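Prendcombe and Lilcombe Death Notices, transcribed

README, version 3
Last updated Sep 7, 2020

Death notices and funeral announcements from the weekly papers of Prendcombe and Lilcombe, typed from bound copies and matched to the burial registers.

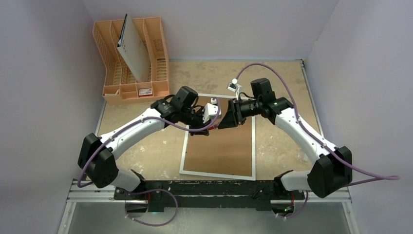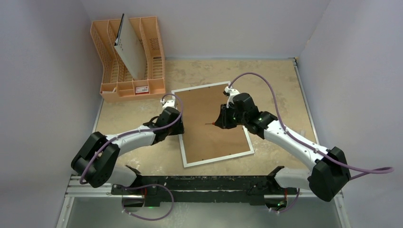
Each record has a notice part and a register part, and they were typed separately. The notice part holds what the family paid to have printed: name, maiden name, survivors, place of service. The register part holds only name, age, burial date and plot. The two are kept in separate files and share one key, notice_id, in the way the two arms in both pictures sit on one dark bar and still reach out from their own ends. Correcting one file does not change the other. If the spelling of a surname differs between them, both spellings stay.

Files
notices.csv: one row per printed notice
register.csv: one row per burial
kin.csv: survivors and relatives who died earlier, one row per person named
Encoding is UTF-8. Fields are separated by tabs in spite of the file extension.

Columns in notices.csv that need a word
surname_printed: as in the paper, including obvious misprints
age: blank if not printed; never worked out from dates
service_place: free text, so "the chapel" is left as "the chapel"
page: maximum 22, because supplements were bound in

Known gaps
Box 20 of the Lilcombe papers is missing all of February. Notices for the Holub family appear twice where both papers ran them. The Drovow cemetery register has water damage on 2 leaves, and those plots are marked "illegible".

Privacy
Street addresses of survivors have been removed. Relatives may ask for a row to be taken out.

Transcription: Gisela Mühlbauer
Register matching and checks: Hauke Fröhlich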